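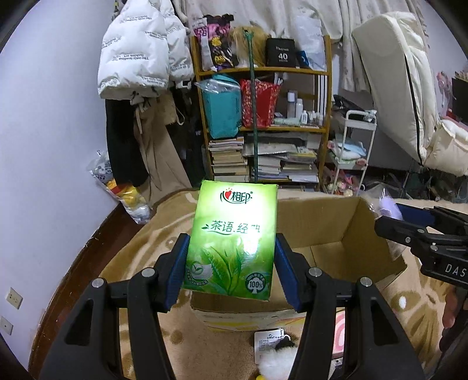 Page last changed: March 27, 2024

Store drop-off bins: what happens to the bags?
Speaker notes, Drirnard Public Library, evening talk

Wait for the door to close. Gus has the lights.

Start with the bin. Everyone in the room has walked past it, by the carts, with the arrows on the front. Ask who has used it in the last month. Then ask who knows where the bags go next. Leave a pause and don't fill it.

Say who I am: Paloma Schumacher, used to buy packaging for a grocery chain, now I mostly read other people's reports and complain about them. I am not against recycling. I am against being asked to take it on trust.

The claim. Esard, the company that runs the bins here, says on its poster that bags and wraps "get a second life." Read that out slowly. It doesn't say how many bags, or what kind of life. A second life could mean a deck board. It could also mean a year in a bale behind a warehouse, waiting for a buyer who never calls. Both would fit on the poster.

What we asked for. In the fall Bernadette Nakamura and I wrote to Esard and asked for three things: weight collected, weight sold, and the name of whoever bought it. We got a brochure. We wrote again and got a phone call, which was friendly. The man told us the program was "very popular." I believe him. Popular tells you what people put in.

Why film is hard. Keep this short, people drift. Plastic film is light, it traps air, it wraps around the shafts of sorting machines, and it is cheap to make new. That last part matters most. If new resin costs less than cleaned-up old film, a manufacturer needs some other reason to buy the old film. Ask what that reason is. "Customers like it" is a fair answer, but then we are paying for a feeling and should say so.

(Drink of water. Next slide.)

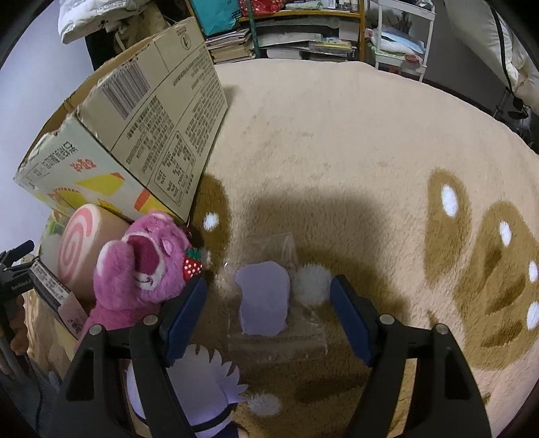 Drop-off film is only worth something if it is clean, empty and mostly one kind of plastic. That is the buyer's rule, and the poster gives it one line of small print. People don't read small print with a cart in one hand. They also don't agree on what empty means. A clear bag, crumpled up like the one on this slide, is an easy call for most of us: it's a bag, it goes in the bag bin. But there is a flat purple piece inside it and a white pom-pom partly in there too, and on a moving belt somebody has to spot that and be paid to deal with it. Multiply by a town.

Our own small check. Be careful here, it was small. Dwayne Ambrose got the store manager's okay to go through one morning's worth from one bin. He pulled 200 items. Of those, 50 failed the rule on the poster: receipts, food, foil-lined wrappers, one sock. I do not know if that is typical. Neither does Esard, as far as I can tell, or they'd have said so on the phone. Don't let anyone in the Q&A turn this into a statewide figure.

The Drinumitz comparison. Someone will bring it up. Yes, Drinumitz reports that nearly everything collected is recycled. Look at the footnote on page 2 of their report. "Recycled" there means "transferred to a processor." A truck left the lot — that is all the number says. Aino Lindqvist wrote to ask what the processor did with it and is still waiting.

If asked "so should I stop using the bin?" No. Keep using it if you like, and follow the small print. Just don't take extra bags because you think the bin cancels them out. I did that for years.

If asked about compostable bags: different talk. Do not get pulled in. They don't belong in this bin.

The ask. The store contract comes up for renewal in April. Sample letter is on the back table. It requests the same three items we requested, in writing, before anyone signs. Change the wording, they can spot a form letter.

Return the clicker to the front desk. Gus needs the room key too.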